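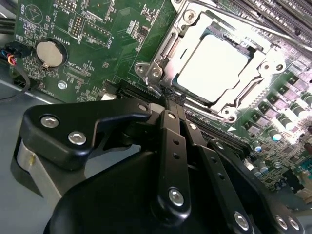 Kimstead still waiting on Tuominen as third club cools its interest

Lauri Tuominen is going to sign for Kimstead. We know this because we were told so in April, and again two weeks later, and once more on Saturday by a radio host who said the deal was "as good as done." As of this writing it isn't done. The midfielder has no contract, Kimstead has no new number 8, and the club's website still lists the position as "to be announced."

Tuominen, whose deal with Distinham ran out at the end of last season, has now been linked with three clubs since he left. Two of them have gone quiet. Bresteo let him train with the first team for eight days and then thanked him for his time in a statement two sentences long. A club official later said the staff had been "very impressed with his attitude," and anyone who has followed soccer for a while knows what that usually means about the rest of him.

The second club never confirmed any talks at all. That left Kimstead, which has a new head coach, a thin squad and a history of signing players other teams have already looked at.

Coach Saimi Sjöberg was asked about the move before training and gave the answer coaches give.

"Lauri is a good player and we like good players," she said. "There are a lot of names being discussed. When there is something to say, the club will say it."

Asked whether Tuominen was in town, she said she didn't keep track of people's travel plans. Asked whether he had taken a medical, she said she wasn't a doctor.

His agent, Joni Pesonen, was more talkative, as he has been all summer. Pesonen told reporters that his client had "several serious offers on the table, including from abroad," and that the choice would come down to "the project." He wouldn't name the clubs. He said the same thing in the spring, almost word for word, and at that point the decision was expected "within days."

If there are several serious offers, it's fair to ask why a player who says he wants to be on the field has spent the preseason running laps at a public track in his hometown. Pesonen's explanation is that Tuominen wants to get it right this time. Perhaps he does. The other possibility is that the offers are for a good deal less money than the one he turned down from Distinham in the winter, and that everyone involved is waiting to see who gets nervous first.

Distinham, for its part, doesn't sound nervous. The club put a two-year extension in front of him in the middle of last season. He asked for three years and a raise. Distinham said no, and in the following weeks he went from starting every match to coming on late in matches that were already settled. Both sides insist the two things weren't connected. He finished with 35 minutes of playing time across the last month of the season.

"There was no punishment, there was a competition for places," said Pentti Eskola, Distinham's sporting director. "We wished him well then and we wish him well now. We have moved on."

They have. Distinham filled his spot with a 20-year-old from its own reserves, who costs next to nothing and has started all of the preseason matches.

What would Kimstead be getting? On his best days Tuominen is still a very tidy passer who sees a run earlier than most people in this league, and he takes a useful corner. The header that beat Bresteo two seasons ago, in the 89th minute with the benches already arguing about stoppage time, came from one of his deliveries, and it's still the clip his supporters post whenever his name comes up. They post it a lot. It would be more convincing if there were a newer one.

Against that, he has finished only one of the past three seasons without a long layoff. The hamstring went twice, then the ankle. He has passed 200 league appearances, which his agent brings up as proof of experience and which a club doctor might read another way. Sjöberg wants her midfielders to press high and keep doing it after halftime. Tuominen has never been that kind of player, and it's hard to see why he would turn into one now.

Kimstead supporters seem split. The club's fan council held its regular meeting at the Seppälä sports hall this week, and the signing took up most of the evening even though it wasn't on the agenda. Sointu Nurmi, who chairs the council, said members mainly wanted to know what the club was doing about its defense.

"We let in goals all last year and what we hear about every day is a midfielder," Nurmi said. "If he comes, he'll get a warm welcome from us. But I've bought a season ticket on promises before. I'd like to see somebody who can head the ball away."

Others at the meeting were keener. One man said the team needed a name to get people back through the gates, and that even half a season of Tuominen would be better to watch than what they sat through last fall. He got some applause. He also got a question from the back of the hall about who was supposed to be paying for it, and that one wasn't answered.

It's a reasonable question. Kimstead told its members in the spring that the wage budget would stay flat this year. Since then it has brought in a goalkeeper and two forwards, and only one player on senior wages has left. The club says the books balance. It hasn't shown how, and it declined to say this week whether a Tuominen deal would need money from outside the existing budget. A spokesman said the club "does not comment on the finances of individual transfers," although strictly speaking a player without a contract isn't a transfer.

There has been talk of a short deal, to the end of the calendar year, with an option for another season if he plays a certain number of matches. That would protect Kimstead if the ankle goes again. It would also be close to the reverse of what Tuominen was asking for when he left Distinham, and people who have dealt with Pesonen say he doesn't like appearance clauses. He was asked about that too. He said every contract was different.

Then there is the business of the photo. Over the weekend a picture went around of a man in a gray hooded top walking into the Kimstead training center, and by lunchtime it had been shared as proof that the player was there to sign. The man has his back to the camera. He could be Tuominen. He could also be anybody else who owns a gray hooded top, and the club's own staff wear them. Kimstead called it "speculation" and Pesonen called it "interesting," and the rumor was good for another day.

Some of this is just how the summer works. A club that is linked with a known player looks ambitious, and a player who is linked with a club looks wanted. The agent's phone rings. None of it requires anybody to sign anything, and the stories cost nothing to put out. Readers with long memories will recall that Kimstead was on the verge of signing a striker last year for the whole of the window, right up to the morning he was unveiled somewhere else.

It may be different this time. Sjöberg does need a midfielder, having lost one to a knee injury in the second week of preseason, and there aren't many free agents left who know the league. Tuominen needs a team before the matches start without him. On paper that should be enough for the two sides to meet somewhere in the middle.

But the registration list for the opening round has to be in by noon on the day before the match, and a player who hasn't had a full training session with a team since his week at Bresteo isn't likely to be much use in it anyway. Sjöberg came close to admitting as much when she was asked how long a new arrival would need.

"It depends on the person," she said. "Three weeks, four weeks. You can't press for an hour on fitness you got by yourself."

Three or four weeks from now would put his first start well after the opening run of matches, which includes a trip to Distinham. Supporters on both sides had been looking forward to that one for obvious reasons. Eskola, asked whether he expected to see his former player on the field, said he hadn't thought about it.

Kimstead plays its last preseason match at home against a reserve side from Bresteo, with kickoff at 6:30 p.m. Tickets are available at the gate. The club said no new signings would be presented before the match. It said that last time as well, and on that occasion it was right.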